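Re: [allotment-list] Tools for the beginners' morning, what have we got?

From: Gunnel Tangen
To: allotment-list

Quick one as I'm out the door in 5 min. Answers in between.

> On Sunday Emrys Prosser wrote:
>
> Hello all, before anybody goes off to Patness and buys things
> we already own, can someone say what is in the small kit?
> I remember hand rakes and a bag. Was there a sprayer, or did
> that go with Ebbe when he moved plots? Also do we want a
> plant on the table for people to practise on, or is it
> simpler if they bring their own pots?

Sprayer: yes, still got one, the green one with the white trigger. Ebbe's was the big pump thing, different animal. Please don't order another.

Hand rakes, wooden handles, fine. I'd like 3 more of those if Patness still do them, same size, not the long ones Stellan got last time which nobody under six foot could use sitting down.

The bag is the beige canvas one with the green handles. Goes back in the cupboard EMPTY please, last June it went back with a wet glove in the bottom and you can imagine.

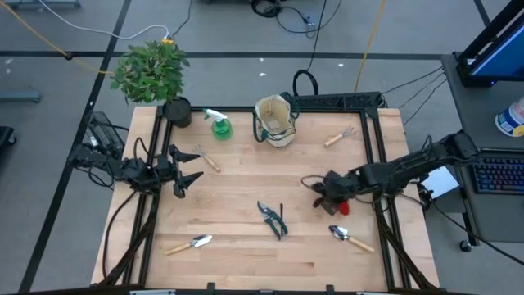
Small kit on the table: plant, sprayer, canvas bag, hand rakes.

Plant: I say yes, have one on the table. Something leafy in a decent sized pot so people can see what loosening the top of the soil does without us all trooping down to the beds. If they want to bring thier own as well, good, but half of them will forget.

Still missing as far as I can tell: labels, a dustpan, and something to put under the pots. Vojtěch offered 2 old trays, Vojtěch are you still OK with that? Newspaper will do otherwise.

Budget, there's almost 73 left in the tin so rakes and labels yes, kneelers no. Kneelers can wait til autumn.

> Last thing, who is filling the sprayer? Plain water only
> I hope, after the soap business.

Plain water. I'll fill it at the tap when I get there. Could somebody else bring compost, one bag is plenty, my car is full of Stellan's bean poles.

Must run, will read replies tonight

Gunnel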